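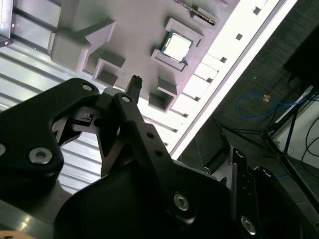 Vulliso sammelt wieder alte Rechner

Plerer, 22. April. Ich gebe zu, ich freue mich auf diese Meldung seit Wochen: Im Mai startet unsere zweite Sammelrunde für ausgediente Computer! Letztes Jahr kamen 188 Geräte zusammen, und fast 80 davon stehen heute in Schulen und Vereinen der Region (der Rest wurde zu Ersatzteilen).

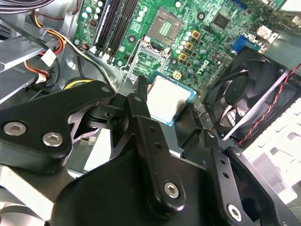

Diesmal wollen wir 400 schaffen, und mit Nerkari haben wir endlich einen Partner, der die Abholung übernimmt – auch in den Dörfern. Festplatten löschen wir selbst, Netzteile bitte mitgeben. Röhrenmonitore nehmen wir leider nicht an. Anmeldung ab sofort im Vulliso-Büro.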